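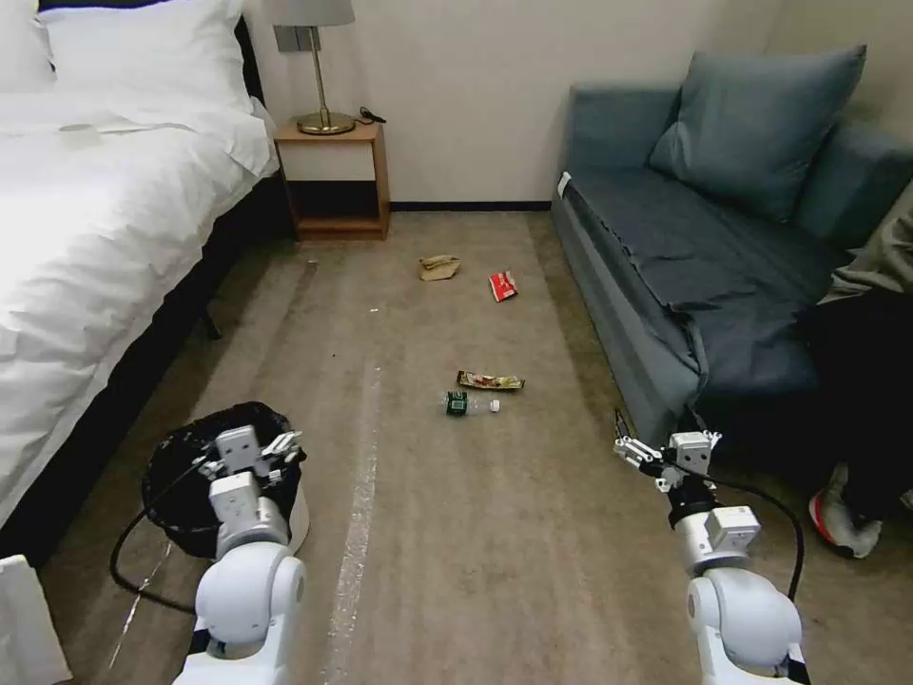
Hello and welcome! These are the questions guests write to us most often about the rooms at Nirketti, and I've tried to answer them the way I would if you were standing at the desk with your bags. If yours isn't covered, Simin Zarei reads the guest mailbox every morning and will write back (usually before lunch).

## Your room

**Do I have to tidy up before I leave?**

Please don't feel you must. If you'd like to help, gather up wrappers and bottles from the carpet and drop them in the wastebasket by the bed, and that will make our housekeepers very happy indeed. There's no need to strip the bed or fold anything, and you certainly don't have to vacuum!

**What goes in the wastebasket?**

Snack packets, candy wrappers, tissues, paper bags, all the ordinary things a person collects on a long drive. The basket has a plastic liner, so housekeeping can lift the whole lot out in one go. Half-full drinks are the one thing we'd ask you to pour down the sink first, with the cap put back on afterward.

**Can I have a bottle recycled?**

Yes, and thank you for asking. Leave empty bottles standing on the nightstand shelf and we'll take them down to the bins behind the laundry. If one ends up in the wastebasket, we fish it out anyway, so please don't lose sleep over it.

**How often is the room cleaned?**

Every 2 nights on a regular stay, and every day if you ask for it at check-in. Trash can be collected any day at all. Just call the desk and tell us when you'll be out.

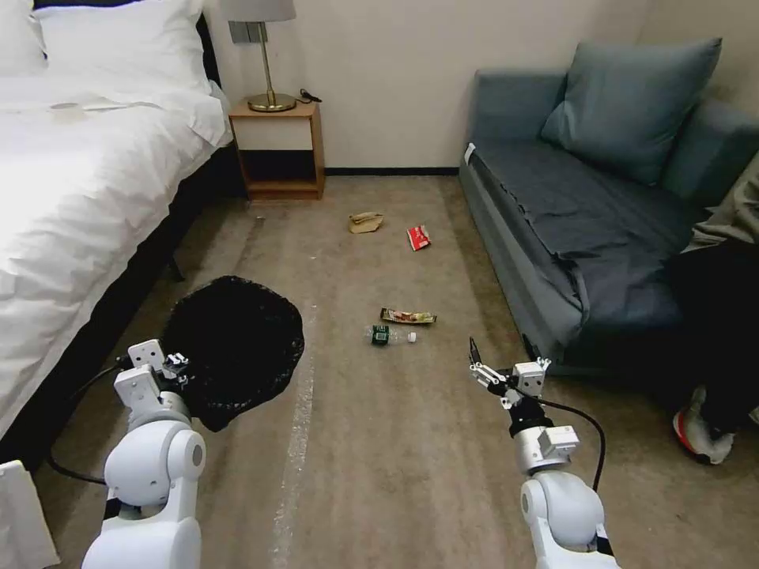 **What if I spill something on the bed or the carpet?**

Tell us early, please, and don't scrub. White bedding is easy enough for us to swap, and a light-colored carpet forgives a good deal if it's blotted with a plain towel and then left alone until Aldo Orlandini gets to it with the machine. We don't charge for an ordinary spill. I've tipped a full mug of coffee over a duvet myself, so you'll get nothing but sympathy from me.

**Can somebody sleep on the sofa?**

It's meant for sitting, reading and a nap under the throw, and it doesn't pull out. If you're traveling with a child, ask us for a folding bed. We have 3 of them, and they do go quickly in March when the school groups come through.

**May we eat in the room?**

Of course you may. A towel spread over the sofa seat is a kindness if you're having anything with sauce, and there are spare towels in the closet for exactly that sort of supper.

**I left something behind. Will it be thrown out?**

Anything in the wastebasket is treated as trash, and once the liner has gone down we can't promise to find it again. Whatever is left on the nightstand, the sofa or the floor and isn't plainly litter goes into a labeled bag at the desk. Write to Simin with your room number and the date you checked out, and she'll have a look for you.

Page last updated 2022-06-24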